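July 1, 2021

Morning

Up before the alarm again, and glad of it for once, as I got to drink a whole cup of coffee sitting down and looking at the tomatoes. They have put on a good deal of leaf and no fruit, and my sister says I am feeding them too much, and my sister is probably right. I ate the end of the banana bread standing at the sink, found one clean pair of socks that matched, and still managed to be first through the door at Brernent apart from Ravindran, who I am beginning to think sleeps there.

It was a packing day, which I like more than I let on. I know it is small work. You take a thing and its cord, you make it tidy, you put it in a box with its paper, and you go on to the next. But I came to it in March after such a gray winter, and I remember how good it felt to have something in front of me that could be finished, and that feeling has never quite worn off. There is a particular quiet that comes over me once my hands know what they're doing, and I can think about supper or Mom's knee or what to write to Dinesh, and the things go on getting packed all the same.

We began with the mice. I do love the look of a plain little computer mouse on a white table, black and round as a pebble, with that thin touch of blue near the front. The cord is the trouble, of course. Set the mouse down and the cord goes wandering off wherever it pleases, and if you don't gather it up soon it finds something to catch on. I had made up my mind to be strict about cords today.

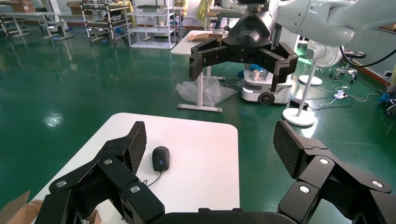

Ravindran and I have a long-running disagreement on this subject. Ravindran Nair winds everything around his hand, very tight and very even, like a man putting away a good garden hose. I make a loose loop and let it lie how it wants to. He says mine spring open the minute the flap is lifted. I say his are a misery to straighten out, and that some poor person at the other end has to sit there with a cord that has turned into a bedspring! We went at it cheerfully for most of an hour, and neither of us changed a thing about how we do it.

Then there is the paper. The instruction sheets went in the bottom of the boxes, under everything, and I found myself stopping over the Chinese ones more than I should have. I can't read a word of them. I've been promising myself that I would learn, ever since I bought that secondhand course with the cassette missing, but I do like the look of all those small neat rows with a bold line at the top, so much said in so little room. I always want to know what they are warning you against. I suppose it's the usual things, don't drop it, don't get it wet, but it looks far more interesting than that. 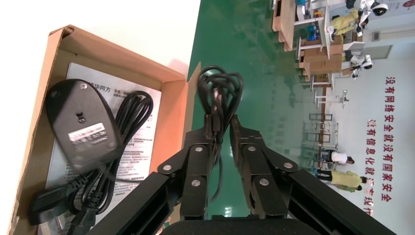

Mouse on its back, cord in my kind of coil, plug up against the side.

I did try it the other way up first, and it looked nicer, but it rolled about when I shifted the box. Belly up it sat still. Ravindran said it looked like a beetle and then couldn't stop saying it, and every mouse after that was a beetle, all the way to lunch.

The cords that go by themselves were a different story. The twist ties are thin little things and I have never liked them. Two turns and they hold, three turns and they snap, and you never know which kind you have until you're on the third turn. I got one bundle cinched around the middle with the USB plug poking out at the top and the long ends hanging down like the tail of a kite, and I decided that was good enough and left it alone. It was not a beautiful bundle. Ravindran looked at it for a while and very kindly went to wash out his cup.

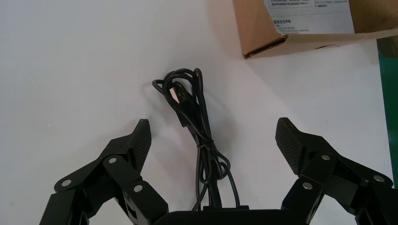
After lunch

Egg sandwich, and a peach that needed two more days. I ate outside on the step and read Dinesh's letter for the second time. He has moved at last, into the flat in Zirna with the balcony, and it sounds as though he has unpacked the kettle and one chair and nothing else. He writes that he has 7 boxes marked "cables" and not the least idea what any of them belong to. I laughed out loud, sitting there with peach on my chin. I've half a mind to send him a bag of twist ties and a stern note. He asked if I would come out in the fall, and I think I will, if I can get somebody in for the cat. I looked up the train, and it's 939 miles, so I had better take a thick book.

The afternoon was slower, as they always are when the lights are so bright on that green floor. By three o'clock I feel like I'm working at the edge of a pond. We were on to the cords with the big power plugs by then, and those I find restful, being heavy enough to stay where they're put. The boxes open up nicely too, one flap standing straight at the back, and the sheet lying flat inside with its little boxed drawings. I like the ones with drawings best. Anybody in the world can follow a drawing.
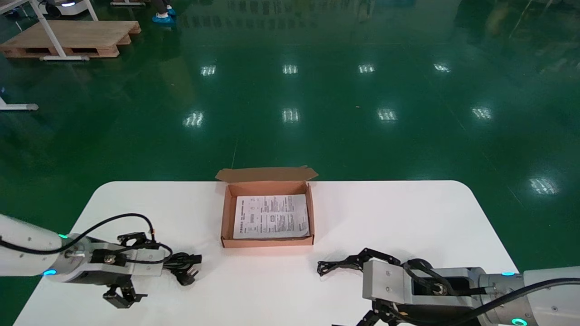 I kept thinking about Dad's workbench, and the coffee cans, and how every cord in that garage was tied with a bit of kitchen string and had a paper tag on it in his square capitals. LAMP, HALL. DRILL, OLD. We teased him so much for it. When we cleared the house it was the one corner where we didn't have to guess at anything, and I kept the tag off the radio, and it's in this drawer somewhere, under the stamps.

Home by six with sore thumbs. Soup from the freezer, the last of the Chacko crackers (must buy more), and a call to Mom, who says the knee is better and then told me for twenty minutes how it isn't. Wrote four lines to Dinesh and will do the rest on Sunday. The tomatoes got plain water tonight and nothing else.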